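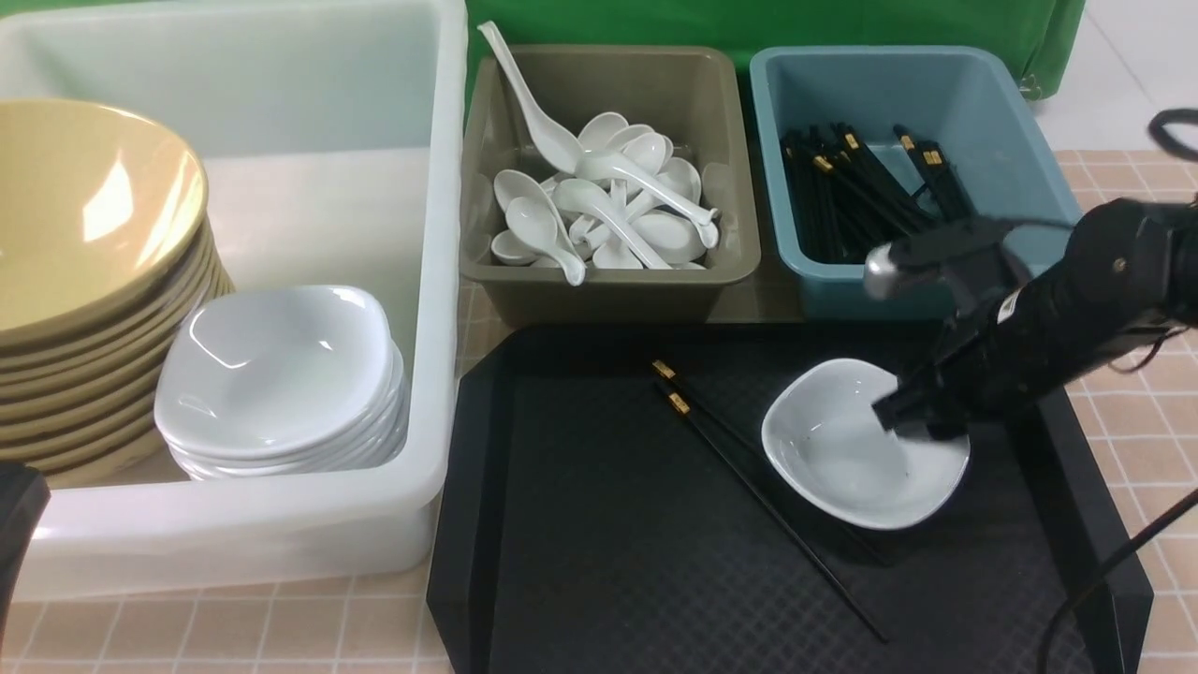
Can a machine lay up trays yet? – started by tray_return

I run the evening side of a staff canteen in Keltambridge and my manager, Augustina Tsikata, has asked me to find out whether any of the back-of-house work could go to a machine in the next few years. Washing up is already mostly done by the Bastos conveyor. What eats our time is laying up: one dish, one pair of chopsticks, one soup spoon, 1,000 trays on a busy day. A single arm can plainly get its fingers inside a square white dish on a black tray with the chopsticks already lying across it, so the dish part doesn't worry me much. The spoons do. They come out of the wash in a heap with the handles crossed every which way. Has anyone here seen it done at a proper pace?

Posted 28/04/2018

gh_fitter wrote:
Depends what you call a proper pace. We had a Lurora arm on trial packing hinges, which is easier than crockery, and it stopped 41 times in one shift. Each stop needed a person to walk over and clear it. I wouldn't put one near a canteen.

R. Amaral wrote:
Hinges aren't easier. They're oily and they hook together. Bowls all face the same way in a stack and the rim gives you something to get hold of. I'd say stacked crockery is close to solved if the stacks arrive straight.

gh_fitter wrote:
"If the stacks arrive straight" is doing a lot of work there. Who straightens them?

R. Amaral wrote:
The same person who does it now. It takes seconds.

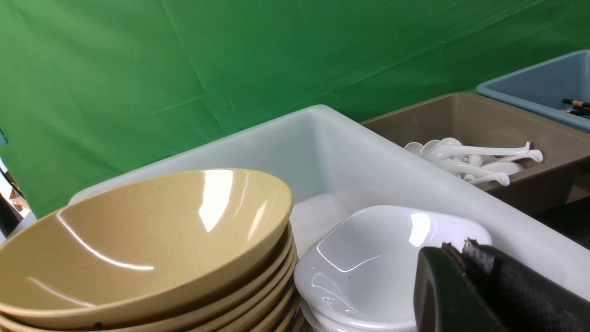 tray_return wrote:
Our stacks are straight enough. We keep bowls and dishes in big white tubs, with separate smaller ones for the spoons and the chopsticks, so the sorting is done before anyone starts laying up. I'm less sure about two bowls sticking together. A person feels the extra weight and gives them a shake.

okabe_d wrote:
Two stuck together can be caught by weighing. Spoons in a pile are harder. White on white, shiny, one handle under another – the camera has trouble telling where one stops and the next begins. Could you stand them upright in a holder?

tray_return wrote:
We tried holders in August. They went back to being heaped within the week.

Ademir P wrote:
Then fix that first and price a machine afterwards. Amari quoted my brother-in-law 2,132 a month to rent an arm for his bakery, fitting extra. You'd want to know how many hours it would save you.

gh_fitter wrote:
Agreed for once. Time your own people before you ring anybody.

tray_return wrote:
Fair enough. There are 4 of us on lay-up so that's easily done. I'll put the times up when I have them.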